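Trinitz Woodlot Owners' Group
Minutes, tool purchase meeting, 08/03/2020

Present: Lahcen El Idrissi (chair), Sebastián Sepúlveda (minutes), members as per sign-in sheet. 19 in the room, counting the two who left before the vote.

1. Last minutes
Accepted with one change. The note that the old splitter "runs well" now reads "runs."

2. Log splitter
Lahcen put forward the Filine electric splitter to replace the gas one. Price quoted is $1,294 delivered. He had the sales sheet with him and read from it. The sheet says the machine handles hardwood "with ease." Sebastián asked which hardwood, how thick, and how long it had been drying. The sheet does not say.

Lahcen said the dealer at Beaudoin had told him it would go through oak all day. Several members said they would expect a dealer to say that. It was asked whether anyone present had used one. One member had used a smaller model at a relative's place and found it fine on birch and slow on anything with a knot in it.

There was a long discussion of power. The shed at the Grelitz lot has one outlet, and the wood is stacked at the far end of the lot. Lahcen thought an extension cord would do. It was pointed out that the manual, which is on the Filine website, warns against long cords, and that the group's own cord is the thin orange one that gets warm with the leaf blower on it. Lahcen withdrew the cord idea and said the wood could be brought to the shed. He was asked who would bring it. No names were offered. 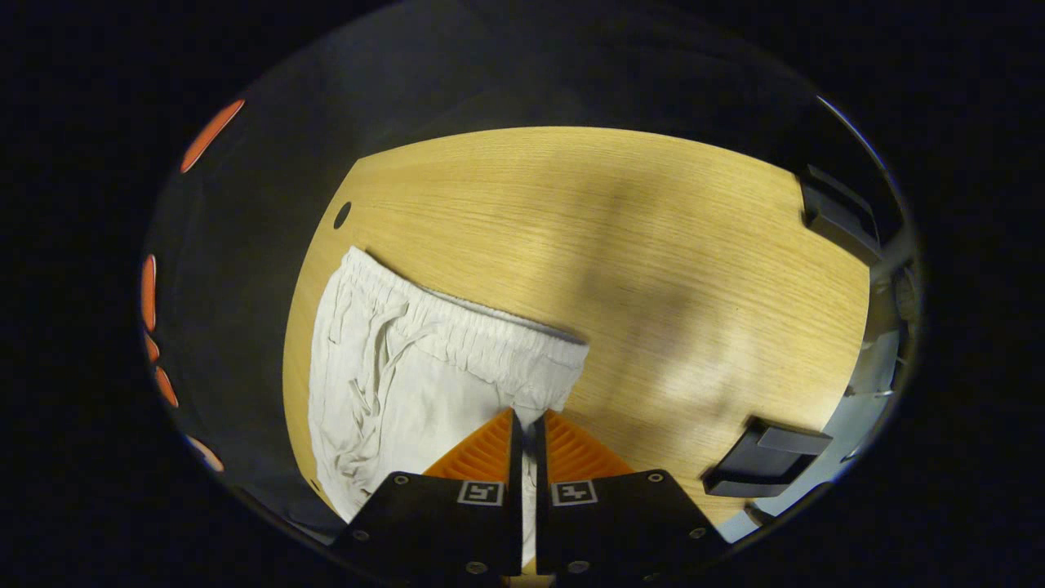 Sebastián then went over what the gas splitter has cost us. Repairs over the past two years come to $600, most of that for the pump. He does not think this proves we need a new one. The pump was run low on fluid, and a new machine would be treated the same way by the same people. Lahcen objected to "the same people." Sebastián said he included himself.

Motion to buy the Filine splitter: 6 in favor, 9 against, the rest not voting. Motion failed. Lahcen may bring it back if the dealer will let us try one on our own oak, at no charge, for a full afternoon.

3. Sharpening
The offer from Beaudoin to sharpen all member chains on a yearly plan was read out. The plan covers "normal wear." Chains that have hit dirt, wire or rock are extra. Members felt this would be most of our chains. Agreed to keep filing by hand and to replace the missing round file. The guide that came with the last file set does not hold its angle and should not be used, whatever the package says.

4. Wedges
The plastic felling wedges bought last year were described by the seller as unbreakable. Two are broken. Sebastián has written to ask for a refund and has had an automatic reply.

5. Sign-out book
Still not being filled in. The pole saw is out and the book does not show who has it. Whoever it is, please bring it back with the scabbard.

6. Other business
A request to store a private brush chipper in the shed was turned down for lack of room. Lahcen asked that his vote in favor be recorded, and it is.

Next meeting in August, date to be sent by email. Lahcen to call the dealer before then. Sebastián to top up the splitter fluid and write the level on the tank.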